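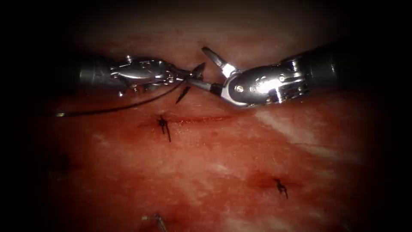
Open Day Handout 5: The Suturing Demo

Skasona Surgical Training Center, 5/25/18
Notes by Sarita Dhillon

Read this before the write-up, which is 912 words and due whether or not you fainted.

What you were watching

Obed Amissah sat at the console with his shoes off and his forehead in the viewer. The arms copied his hands at a reduced scale, so a generous sweep of the wrist came out as a small, polite one. They do not think. If a stitch went in crooked, Obed put it there, and he would like you to know the coffee was bad.

Terms to know

Driving: pushing the needle through the tissue along its own curve. Pull it straight and it tears, as several of you found on the practice pads.
Handoff: one set of jaws takes the needle before the other lets go. Before, Shivam. We have 17 bent needles in the tray.
Interrupted stitch: each one tied and cut separately. Slow, but if one fails the rest stay put.
Tail: the thread left past the knot. Too short and the knot slips, too long and it gets in your way for the rest of the row.

On touch

Pankaj Bhardwaj asked how Obed could feel how hard he was pulling. On this system he can't – he watches the thread and the tissue and judges by eye. Most beginners snap a thread in their first 20 minutes. Eleni Vasić did it in her first one, and now she teaches the class.

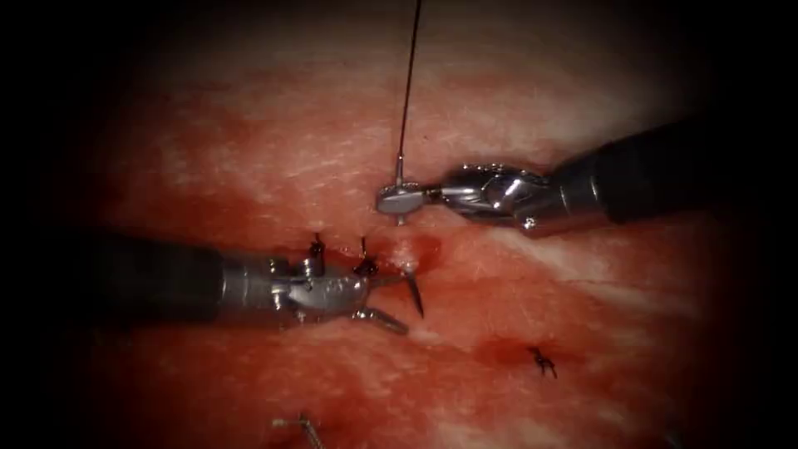
Needle in the left jaws, close to the tissue, with tied stitches nearby.

For the write-up

Describe one handoff from start to finish, in order. Say which hand led. "The robot did it" earns no marks, and I will know who wrote it.

Practice pads go back in the blue bin. Needles do not.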